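I figured the arms would be the hard part. Then I spent a morning with the Doneck software crew, and all they wanted to talk about was thread!

Their planner, Privach, treats a suture as a string of 62 points and guesses where each one goes next. Loops are the nasty bit (one strand hides another, and the tracker has to decide which is on top).

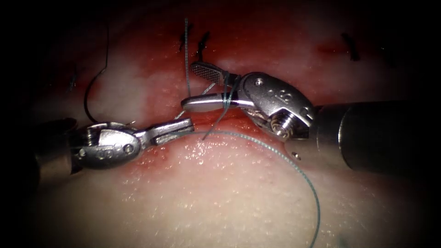
## Teaching it to wait

With the thread wrapped around one jaw, the controller has a choice: pull, or look again. Early versions always pulled. Now Privach scores its own guess, and if the score drops it holds still for up to seven frames. I watched them replay 17 knots from a log of 327, pausing and arguing over every crossing, and I was hooked. The next build, due in July, gets a better slack estimate.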